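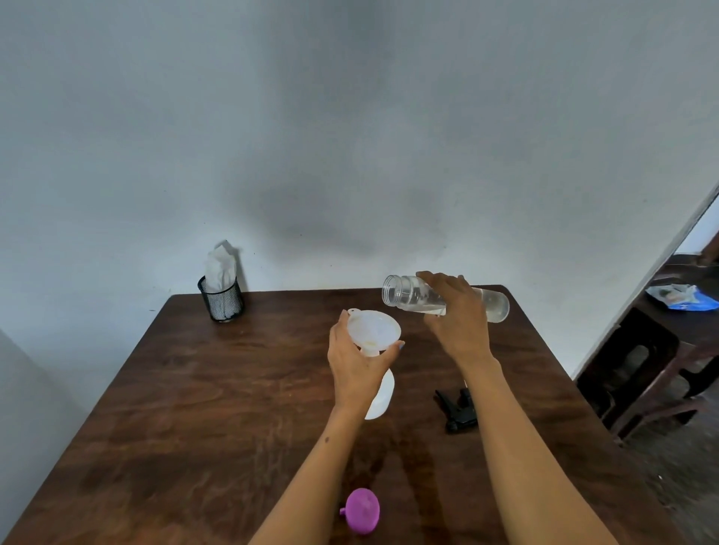 Work and Technology, ages 8 to 11

Who fills the bottles now?

Have you ever poured juice from a big bottle into a small one? Then you know it is a slow job, and you must hold your hands very still. At Jukia, a small firm which makes cleaning spray, people did this job by hand for many years.

Filling a bottle by hand

First you take off the top of the spray bottle. You put a funnel in the neck. A funnel is wide at one end and narrow at the other, so the liquid goes where you want it. One hand keeps the funnel in its place and the other hand pours. Then the top goes back on, and you turn it until it is tight.

Hilde Nijs did this at Jukia for nine years. "My hands knew the work so well that I could think about my dinner," she told us. "But in the evening my thumbs were hurting." 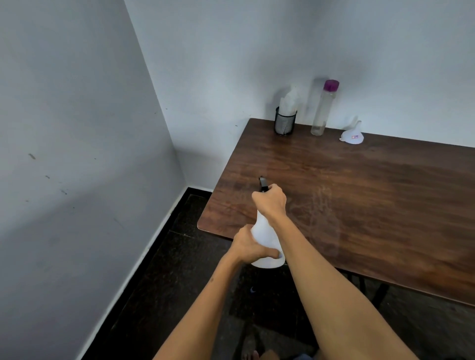 The machine arrives

In September the firm bought a filling machine. The workers gave it the name Tristach. It has a moving belt, a row of thin pipes and a part that turns the tops. When a bottle stops under a pipe, a sensor feels that it is there. A sensor is like an eye or a finger for a machine. Then the pipe lets out the right amount of liquid, and the belt moves again.

Tristach can fill 2000 bottles in one day. This kind of work, where a machine does the same steps again and again, we call automation.

What do the people do?

Hilde still works at Jukia. She had lessons to learn how to start the machine, how to clean the pipes and what to do when the red lamp is on. She likes that her thumbs are better. She likes less the noise, and she misses to talk with the others at the table.

Genji Tamura works there too. He mixes new sprays and tries them. For a test he needs only one or two bottles, and for this it is quicker to take a funnel than to prepare the whole machine. So the old way of filling did not go away.
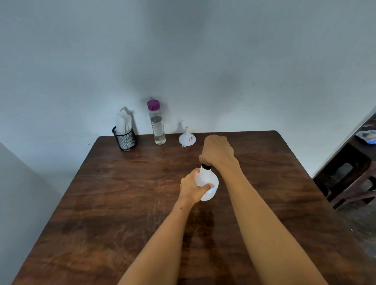

Two hands hold a white spray bottle, one at the bottom and one at the top.

Some workers were afraid that they would lose their job. It is a fair question, and in some firms it really happens when a machine comes. At Jukia everybody could stay, but two people changed to packing boxes, and one of them would like to have her old work back.

Something to try

Take a funnel, an empty bottle and a jug of water, and do it over the sink. Fill the bottle and write down every small step you made, also the ones you did without thinking. A machine must be told all of them.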